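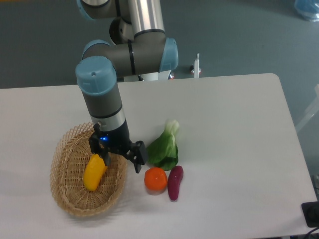
Toy produce and a wicker basket on a white table.

Play Food Sets Join the Lenmont Lending Collection

The Lenmont Toy Lending Library is pleased to announce that play food has been added to the collection available to member families, child care providers, and early grades classrooms. The sets may be borrowed beginning in February from both the main desk at Lenmont and the Grolimen branch.

Play food has been the subject of frequent requests in the annual member survey. The collection previously held toy kitchens and tea sets, but very little to put in them, and families often supplied their own items. The new purchase brings the collection to 884 catalogued items and was made possible by a grant from the Van den Broek Fund, which supports learning materials for children under seven.

Produce was chosen as the first theme. Vegetables lend themselves to many kinds of play at different ages. Younger children tend to fill a basket, empty it, and fill it again. Older children set up a market stall, take orders, and argue over prices. Teachers in the Flurnon preschool program, who used a trial set during the fall term, reported that leafy greens such as bok choy prompted a good deal of talk about what is eaten at home and what it is called there. Several classrooms went on to make picture labels for their stalls in more than one language.

Borrowing terms are the same as for other medium sets. Each household may have 2 sets on loan at one time. The loan period is three weeks and may be renewed once if no other member has placed a hold. Classrooms may keep a set for a full half term by arrangement with the desk.

Members are asked to observe the following when using and returning play food:

Check the contents against the card before leaving the desk and again before returning the set.

Wipe each piece with a damp cloth and mild soap. Please do not put any piece in the dishwasher.

Keep woven baskets out of water. Crumbs and dust can be removed with a dry brush. A basket that has become wet should be left to dry fully in open air before it is packed.

Place heavier pieces at the bottom and leafy pieces on top, so that the leaves are not bent in transit.

Report any cracked or missing piece at the time of return. There is no charge for ordinary wear. Lost pieces are billed at replacement cost.

Holds may be placed in person or by telephone at either location. Members who would like to see the contents of a set before borrowing are welcome to ask at the desk during regular hours. A fruit theme and a bakery theme are under review for later in the year, and suggestions may be left in the box beside the returns shelf.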